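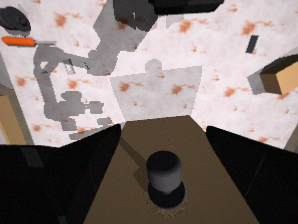 29 Nov 2020

Water readings first. Meter at 3565 this morning, taken before the kettle went on. The September figure is in the other notebook and I will copy it across when I find it. The toilet cistern was still passing water until last week, so any comparison will be off anyway.

Spent most of the day on the cellar damp at Urnard. The wall on the lane side is the bad one. I scraped back the old paint between the drain pipe and the second vent, and it came off in sheets with white salt behind it. The brick underneath is sound except for the bottom three courses, where the faces have gone soft and can be rubbed away with a thumb. Mortar there is the same. Above that line the joints are hard and I left them alone.

Hung the hygrometer from a nail in the middle of the cellar and read it on the hour. It climbed while the door was open and dropped again once I shut it, which is the reverse of what I had assumed. The outside air was warmer than the wall. So airing the place on mild days has been putting water in. From now on the vents stay as they are and the door stays closed unless it is properly cold out.

Taped a square of plastic sheet to the bare brick, all four edges sealed, to see which side the drops form on. Same again on the floor by the steps. Leave both for two days and do not lift the corners to look.

The Clivo fan arrived. It is smaller than the drawing suggested and the collar does not fit the duct I bought. The duct has to go back or be sleeved. I would sooner sleeve it. Wiring instructions are one folded page, with the run-on timer shown in a different position from where it sits on the board. Set the timer to its shortest setting and have not connected anything yet.

Mixed a small trial batch of the Memon lime mortar. 400 grams of dry mix to start, water added a spoon at a time. It wants far less than you think. The first lot slumped off the trowel, the second held, and I used the second to point one joint near the floor. Covered it with damp sacking. Will see what it looks like after a week before I commit to the rest of the wall.

Stopped at four when the light went. Had Ludus on the screen through supper and well past it.

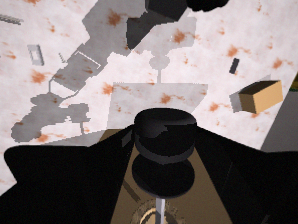 Rust-colored stains on the pale surface.

Costs to date: fan, duct, one bag of mortar, plastic sheet, tape, a wire brush that lost half its bristles on the first joint. The cap for the whole job is 1000 and I am still under it, but the floor has not been touched and the gutter above that wall has to be dealt with before any of this makes sense. I looked up at it from the lane. There is a green streak down the brick directly under the joint, so the joint leaks, and has for years. The ladder is too short by one section.

To do: return or sleeve duct. New wire brush, brass this time. Borrow longer ladder. Read the hygrometer before breakfast and again last thing, write both down on the same line. Check the sacking and wet it if dry. Find September.

Last updated: this entry, corrected once for the mortar weight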